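Ticket: Zeitnahme Jugendspiele - Zwischenzeiten und Ergebnislisten unvollständig
Status: gelöst, in Beobachtung
Priorität: hoch
Gemeldet von: Pornthip Chuensuk, Wettkampfbüro Stornwood
Bearbeitet von: Derek Tapley
System: Femska Meldeportal, Auswertung Halle und Stadion

Problembeschreibung

Beim Import der Meldungen für die Staffeln und Einzelläufe fehlen in der Startliste 48 Kinder. Im Portal sind sie vorhanden und bestätigt, in der Auswertung tauchen sie nicht auf. Betroffen sind die Altersklassen U12 und U14, soweit wir sehen nur Vereine aus dem Bezirk Hollis. Die Startnummern sind schon gedruckt. Am Mittwoch müssen die Listen an die Kampfrichter raus.

Gesamtzahl im Portal: 3.576 Meldungen. In der Auswertung: 3.528.

Rückfrage (Tapley)

Bitte die Exportdatei so anhängen, wie sie aus dem Portal kommt, also nicht vorher in der Tabellenkalkulation öffnen und speichern. Außerdem brauche ich die Angabe, ob die fehlenden Kinder für einen oder für mehrere Wettbewerbe gemeldet sind.

Antwort (Chuensuk)

Datei hängt an. Alle fehlenden Kinder sind für die Staffel und mindestens einen Einzellauf gemeldet. Es gibt aber auch Kinder mit Doppelmeldung, die korrekt in der Liste stehen, zum Beispiel die komplette 4 x 100 der Mädchen aus Dallach. Am Import haben wir nichts geändert, im Vorjahr lief er durch.

Analyse

Die Exportdatei ist vollständig, der Fehler liegt also beim Einlesen. Das Protokoll meldet keine Fehler, nur am Ende den Hinweis "Datensätze zusammengeführt". Diesen Hinweis gibt es auch bei sauberen Importen, deshalb ist er nicht aufgefallen.

Die Auswertung bildet aus Nachname, Jahrgang und Vereinskürzel einen Schlüssel. Zwei Vereine aus Hollis haben sich im Winter zusammengeschlossen und melden jetzt unter einem gemeinsamen Kürzel. Das Kürzel ist länger als das Feld in der Auswertung und wird abgeschnitten. Der Rest ist identisch mit dem Kürzel eines dritten Vereins. Kinder mit gleichem Nachnamen und Jahrgang werden dann als eine Person behandelt, der zweite Datensatz überschreibt den ersten. 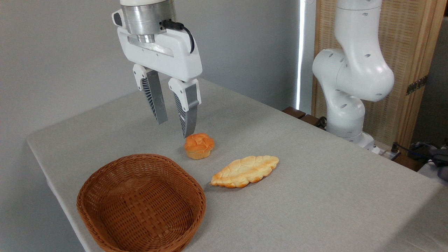 Durchgeführte Schritte

1. Sicherung der Veranstaltungsdatei angelegt, Import für alle anderen Arbeitsplätze gesperrt.

2. Kürzel des neuen Vereins im Portal auf fünf Zeichen gekürzt und neu exportiert. Ergebnis: 38 der fehlenden Kinder sind da, 10 fehlen weiterhin.

3. Die restlichen Fälle einzeln geprüft. Es sind Geschwister mit gleichem Jahrgang im selben Verein, überwiegend Zwillinge. Hier hilft das Kürzel nicht.

4. Schlüssel in den Importeinstellungen auf die Meldenummer aus dem Portal umgestellt (Reiter "Zuordnung", Feld "Eindeutiges Merkmal"). Veranstaltungsdatei geleert, komplett neu eingelesen.

5. Abgleich der Summen: 3.576 im Portal, 3.576 in der Auswertung.

6. Startnummern stichprobenartig mit der gedruckten Liste verglichen. Keine Abweichung - die Nummern kommen aus dem Portal und werden beim Import nicht neu vergeben.

Nachtrag (Chuensuk)

Listen für U12 und U14 sind geprüft, Staffelbesetzungen stimmen. Bei einer Staffel aus Stornwood stand die Ersatzläuferin an Position drei, das war aber ein Eingabefehler des Vereins und ist korrigiert. Gilt die neue Einstellung auch für die Schwimmwettbewerbe?

Antwort (Tapley)

Nein, die Halle hat eine eigene Veranstaltungsdatei. Dort muss Schritt 4 vor dem ersten Import ebenfalls gemacht werden. Ich setze das heute Abend ab 18 Uhr um, bitte bis dahin nichts einlesen. Ticket bleibt bis nach den Vorläufen offen.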